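Search this site
Search
Menu

About Longo Residence Services

Longo Residence Services provides housekeeping, linen care and room preparation for guesthouses, student residences and furnished apartments. The company was established by Philomena Bonsu and Kwabena Kpodo, who began with one contract at the Plarkum residence and a rented laundry room on the floor below its kitchen.

The company now employs 60 people and prepares about 3000 beds each month. Linen is washed and pressed at our Trarden facility and returned to each property by room. Repairs to hems and elastic are carried out by a sewing team under the direction of Violeta Cisternas.

All new employees complete 40 hours of paid instruction before they are assigned to a property. Instruction is given in furnished bedrooms and covers bed making, folding, dusting, and the care of guests' belongings. Ekow Mahama has led the program since its first January intake. 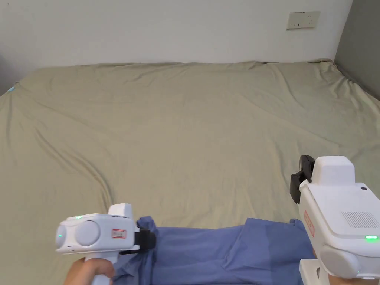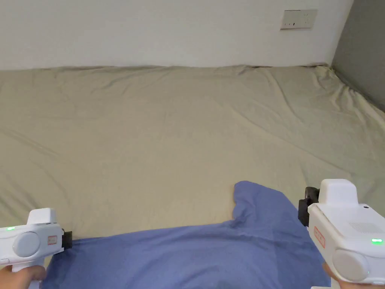
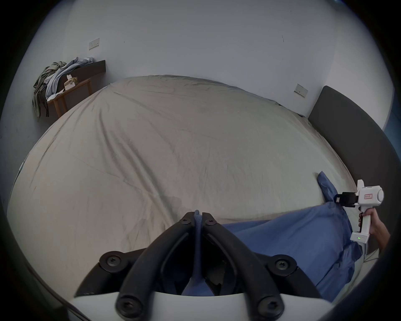 Our linen standard applies to every property we serve. It sets out the order of work, the inspection of seams and the replacement of worn items. Colors are kept distinct wherever a property permits, as with the blue cloth on the much paler fitted sheet, so that separate pieces can be sorted quickly at the laundry. Creases in a fitted sheet are drawn out toward the corners before any other item is laid, and the side against the wall is completed first. Properties wishing to adopt the standard may request a copy from Kwaku Ofori, Client Relations.

Page last updated: January
Contact Us | © Longo Residence Services. All rights reserved. | Back to top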